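Foam cases for small round parts, part 2
January 6, 2020
4 comments | 30 shares

Part 1 dealt with the lid foam. The lid only has to press down on whatever is in the tray, so egg-crate is fine there and I have no plans to change it. The tray is harder. Small round pieces roll, and once one has tipped on its side the lid foam holds it on its side.

My rule is a row of pockets near one end of the tray, with the other end left for odd shapes. Fill the row first. Maribeth Padilla prefers to spread the pieces out evenly, and her case does balance better on the handle, but it takes her longer to check that everything is in.

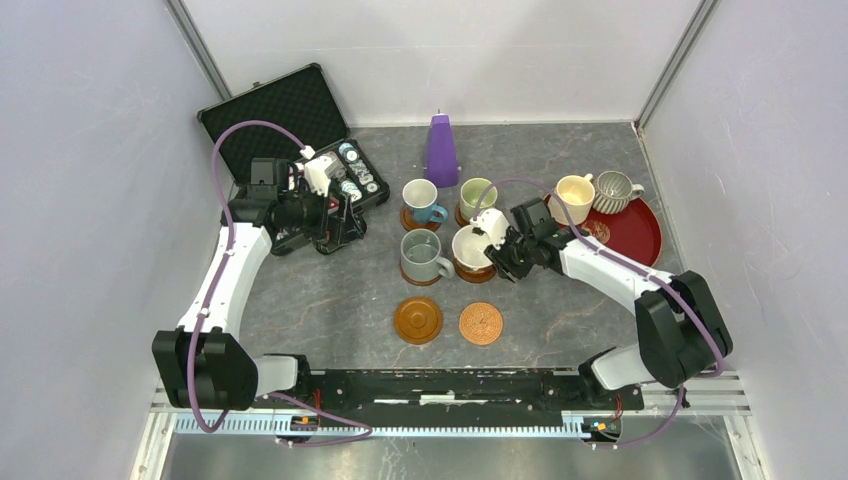 Issue 48

Cups on the same table are a separate problem. I set them in a grid, each on its own coaster, with a hand's width between them. The coaster marks the position, so a mug that has been picked up goes back to the same spot. Handles should not point at each other – two handles in one gap means neither can be gripped cleanly. Mixed colours help. Four identical white mugs get swapped without anyone noticing, and the count at the end is the only thing that comes out right.

The open case stays at the back left with the lid leaning away from the cups. I tried it in front in October at Madthorpe and kept reaching over it.
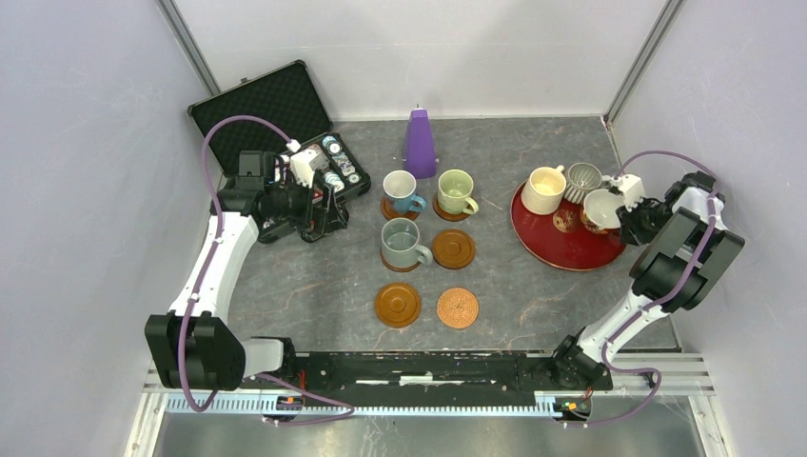 Tall items go behind the mugs for the same reason. Anything narrow at the top is easy to knock with a sleeve, and at the back there is less traffic past it.

Kobina Kpodo asked whether glue is needed under the foam. I don't use it. A tight cut holds well enough, and a glued insert can't be turned over when one side wears. Cut the pockets slightly undersize with a sharp blade, in one pass if possible. Sawing leaves crumbs, and the crumbs end up in the cups.

Part 3 will cover labels, once I have settled on a marker that doesn't smear.

4 comments
Share this post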